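The Long Wait at Horgan

Replacing a turbine shaft takes a few days. Getting ready to replace it took the Horgan pumped storage station most of two years.

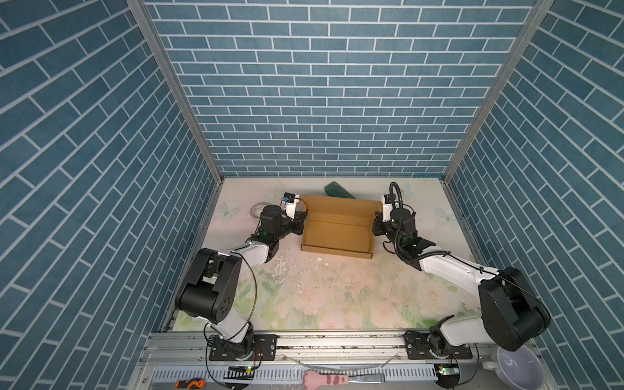 Mairéad Carroll remembers being told the old shaft would outlast her career, and she says she believed it until the vibration readings came in one October and would not settle. The unit was taken down to half load that night and never went back to full power.

Horgan has four units, set in a cavern under the upper reservoir. Unit 3 was the first to be commissioned and has always worked the hardest. It pumps water up the hill when power is cheap and lets it run down again when demand climbs. Each reversal puts a load on the shaft, and over the decades there have been a great many reversals. An ultrasonic survey found a crack near the lower coupling flange. It was small, but it was in a bad place.

The owners looked at a weld repair and gave it up within a month. The steel was of an old grade and the welders could not promise what the heat would do to it. A new shaft was ordered from Brornar, one of the few forges still taking single orders of that size.

The forging was poured, pressed and rough machined, and then it was rejected. Inspectors found inclusions deep in the lower third. Henrike Dreßler, who ran quality control on the order, signed the rejection herself.

"You can argue about a surface mark," she said. "We did not argue about this one."

The second forging passed. It left the works on a trailer with 24 axles and came by barge as far as the Tullach lock, where it sat for 12 days while the river was too high to unload. The last stretch was by road, at night, at walking pace. Two bridges had been propped for it. Liam Tully walked in front of the tractor with a radio for most of that stretch and says what he mainly remembers is his feet.

Inside the cavern the work went faster. The rotor had already been lifted out and parked on its stand in the erection bay, and the old shaft was lying beside it under tarps. The crew turned the new one upright with both cranes, lowered it through the stator and began on the coupling bolts. These are stretched with hydraulic tensioners, and each one is measured before and after. One bolt came up short on the first pass and was pulled and replaced.

Alignment was the slow part. Hanne Tuominen had allowed four shifts for it and used seven. The lower guide bearing housing had moved slightly since the station was built, probably with the rock, and it had to be shimmed before the shaft would hang true.

The paperwork ran to some 2,810 pages, including the records for the rejected forging, which the regulator wanted kept.

Unit 3 was spun without water first, then in generating mode, then in pump mode. The vibration stayed inside limits in all three. Units 1 and 2 are to be surveyed next, starting with the couplings. The old shaft is still in the bay. It is too long for the freight elevator and will have to be cut up where it lies.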